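Posted in: Project reports > Equipment and capital

Two-arm assembly cell, Dirkthorpe workshop
Second progress report to the Bolline equipment fund

This report covers the period to the end of March. It deals mainly with what we have bought, what we have held back from buying, and the one change to the budget we need you to agree.

Spending so far

The two arms and hands were bought in the first round and are paid for. The remaining money was split into three lines: fixtures and test parts, spare fingers and cables, and the second workstation. Fixtures came in under budget because we cut the plates in our own workshop. Spares have gone over. We had planned on one set of finger linkages a year and now expect to need two, going by the wear found at the January service. Engebretsen quoted 103 pounds a linkage, falling to 100 if we order the full set at once. We would like to take the lower price and have put the order on hold until we hear from you.

Jelilier supplied the table and controller on a service contract that runs for a year. We have used one of the two visits included.
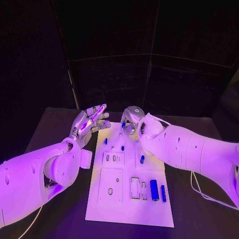 The next purchase we need to plan for is the set of production fixtures. We put this off in the first report because we did not want to pay for hardened plates before we knew which shapes the hands could manage. The test board has been useful for that. It carries plates with slots, round holes and ovals, and blue cylinders in more than one size, so we can try a change of grip without setting up a new job each time. The right hand works with the small blue pieces by pinching them between the fingers, and that is the grip we want the production fixtures designed for. We suggest ordering the slotted plates first and leaving the oval ones until the summer. Each fixture should be rated for 1,000 cycles before inspection.

Cabling is a smaller item but it needs a decision. At present the cables run outside the arms and hang loose at the table. This is fine for trials. For longer runs we want proper cable guides on both sides, and 200 pounds would cover them, fitted by our own staff.

The second workstation

We are not ready to commit to this. The quote we hold from Jelilier is valid until June, and we would sooner see a full month of trials on the first station - with the new linkages in place - before spending the largest sum in the grant. If the trials go badly we would ask to move part of that line into spares and training.

Decisions needed

Approval to move the underspend on fixtures into spares.
Approval of the linkage order at the full-set price.
Agreement to leave the second workstation until the next report, due in May.

Receipts for the period are with the finance return.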